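Mistmont folding craft table, white: long-term review

Posted 2023-07-09

I bought the Mistmont in April to replace a pasting table that had bowed in the middle. I sew curtains and blinds for other people, mostly from a back bedroom, and I need a large flat surface that can be put away when family come to stay. It has been up for most of the time since, so I've had a fair go at it.

It came in one box, flat, with the legs already fixed. There are two crossbars to fit and four plastic feet to push on. The instructions are a single sheet of drawings and the drawing for the second crossbar shows it upside down. If the holes don't line up, turn it over. I had it standing in under half an hour, including a stop to find a screwdriver, as the one supplied is too short to get any force behind.

The top is the best part. It is white with a matt finish, and for cutting out that matters more than I expected. My old table had a shiny surface and lining fabric slid about on it. Cotton sateen stays where I put it on the Mistmont, and I can see tailor's chalk dust and stray threads and wipe them off before the next piece goes down. Blackout lining still creeps a little, but it creeps on everything.

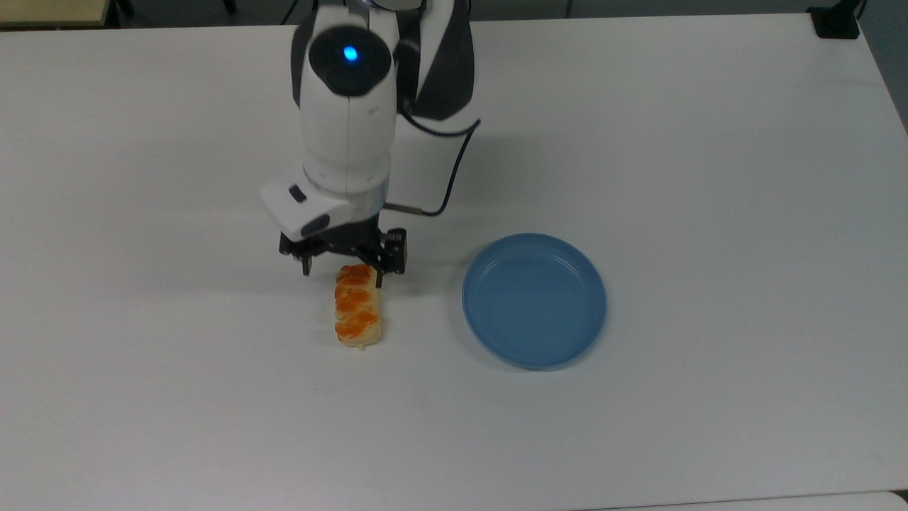
Marks are the obvious worry with white. Pencil comes off with a damp cloth. Biro needed washing-up liquid and some rubbing, and left a faint blue line you'd have to look for. I once put a hot iron down on it with only a tea towel underneath, which was my own fault, and there is now a slightly yellow patch near one corner. The leaflet does say to use a proper heat mat.

The legs are less good. They lock with a sliding collar, and one of mine doesn't drop fully home unless I tap it with the heel of my hand. With it locked the table is steady enough for cutting and pinning. For machine sewing I wouldn't recommend it. At full speed my machine sets up a wobble, and the pins walk across the top. I've gone back to sewing at the desk and keep the Mistmont for cutting, measuring and pressing out.

Lærke Kragh, who I share some of the bigger jobs with, has the Tulley version, and we swapped for a week. The Tulley has thicker legs and hardly moves, but it is a good deal heavier and I couldn't carry it downstairs on my own. The surface is glossier as well. She preferred hers and I preferred mine, so we swapped back.

I emailed Mistmont about the stiff collar. A reply came after 2 days from Bảo La, who offered a new leg set free of charge. The parts arrived the week after. I haven't fitted them yet, as tapping the old one has become a habit.

Folded, it goes behind the wardrobe with room to spare. The carrying handle is thin and digs in if you go further than the car.

Good points: flat top, matt surface, easy to wipe down, folds small, helpful after-sales.

Bad points: leg collar, poor handle, too shaky for a sewing machine.

Four stars out of five. I would buy it again for cutting out.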